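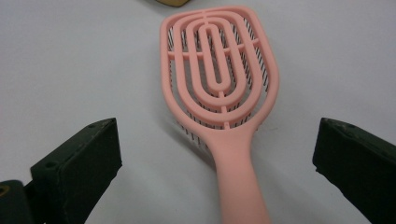
The Great Hairbrush Amnesty

Last updated: November 28, 2021

Print this page | E-mail this page

The Wakton swimming club's lost property box has been emptied, and once again it is mostly hairbrushes. We have 11 of them, along with 2 odd socks and a very good umbrella. The pink one with the open back and black bristles has been with us since July and is starting to feel like a member.

Naledi Engelbrecht has given them all a wash in the changing room sink. She would like it known that she did this once. If you own a vented brush, hold it under the tap and the water runs straight through the gaps, which makes the job quicker, though no more pleasant.

Brushes can be claimed from the front desk until the Christmas break. You will not be asked to prove ownership, but please don't take a nicer one than you came with. Jummai Igwe has already spoken for the umbrella, and says it was hers all along.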